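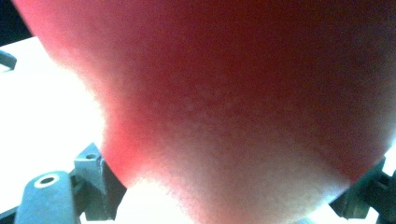 Deep red, from very close up.

Hường Ninh had been on the phone since before breakfast when we finally got her to sit down, and she apologized for it three times before she had her coat off. Harvest is like that. She buys corn and beans for Beritz, the elevator on the north side of Eminer, and she has been doing it for 11 years, long enough that some of the growers who call her now are the children of the ones who called her at the start.

We wanted to talk about basis, a subject that puts a fair number of people to sleep and that Ninh could happily discuss until the lights went out. Basis, for anyone who has been getting by on a nod and a smile, is the difference between the futures price on the screen and the price your local buyer will pay you in the yard.

"People watch the board all day long," she said. "They've got it on the phone, they've got it in the combine. And then they call me and they've never once looked at what basis has done over the last three years at their own elevator, and I think, oh, you're leaving the part you could do something about!"
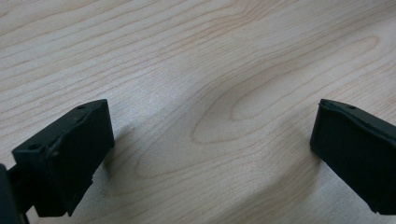

Light wood with long, looping grain lines.

She keeps her own records by hand, in addition to whatever the office computer keeps, and she would like every grower to do the same. Write down the cash bid and the futures price once a week, subtract, and carry on. After a couple of seasons you start to see the shape of it, she says, where it sags at harvest and how far it tends to come back once the rush is over and the feed mills are hungry again.

How far does it come back? She laughed at that, because it is what everybody asks, and then she gave us a real answer. She has seen corn basis improve by 50 cents between the middle of harvest and late winter, and she has seen it do next to nothing. Last year was closer to the first kind. This year she isn't promising anybody anything, with the river low and freight the way it's been.

"Freight is most of my worry, if I'm telling you the truth," she said. "If the barges can't load full, somebody pays for that, and it comes back up the road to the farm. I can't wish it away. I can only tell you what I'm seeing and tell you early."

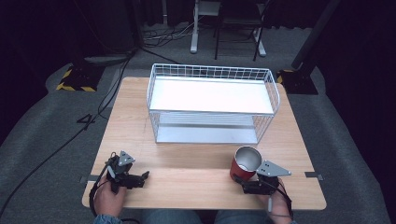
From the Grultdale Grain Letter | Interviews | 12 Oct 2023

We asked her about storage next, seeing that half of our mail lately has been from people wondering whether to put up another bin. Ninh is fond of bins, in a careful sort of way. She grew up on a place with two of them, and she remembers her father climbing up to smell the corn every few days in the winter, which she says is still about the best test there is.

But a bin full of unpriced corn makes her nervous. Storing it lets you wait for better basis, she explained, and it doesn't oblige you to gamble on the futures at the same time. You can lock in one and leave the other open. She walked us through a hedge-to-arrive contract on the back of a scale ticket, taking her time, going back twice when we looked lost, and she said most of the growers who sell to her that way started with a small piece and got comfortable from there.

"Do one load if you want to. Nobody's going to laugh at you. I'd a whole lot rather write a little contract with somebody who understands it than a big one with somebody who doesn't."

Interest is the other thing. With operating loans costing what they do now, grain sitting in the bin is costing you something every month, and she wants that figured in along with the fan and the shrink. She suggested penciling it out in August, before the trucks are rolling, and then admitted that she says so every year and that few people take her up on it.
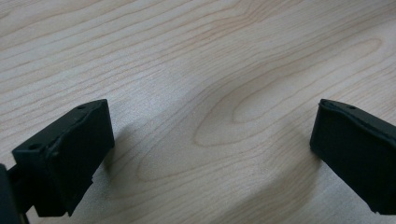 One grower on the Quan road disagreed with some of this when we passed it along, and told us that he'd quit storing corn altogether after a bad spring, that he now sells everything across the scale, and that he sleeps better for it. Ninh took this cheerfully. She said he might well be right for his own farm, and that a man who knows his costs and sells at harvest is in better shape than plenty of people who wait.

She did want to put in a word for calling around, even if it costs Beritz a bushel now and then. Bids can differ more than you'd think from one town to the next, and a longer haul sometimes pays and sometimes only feels as if it does once the fuel and the waiting in line are counted.

"Call me, call the other fellow, call whoever you like," she said. "And then call me back."

Her phone had buzzed its way nearly off the desk by then, so we thanked her and let her get to it. Beritz posts its bids every morning, and Ninh says she'll send a blank basis sheet to anyone who asks for one at the scale house.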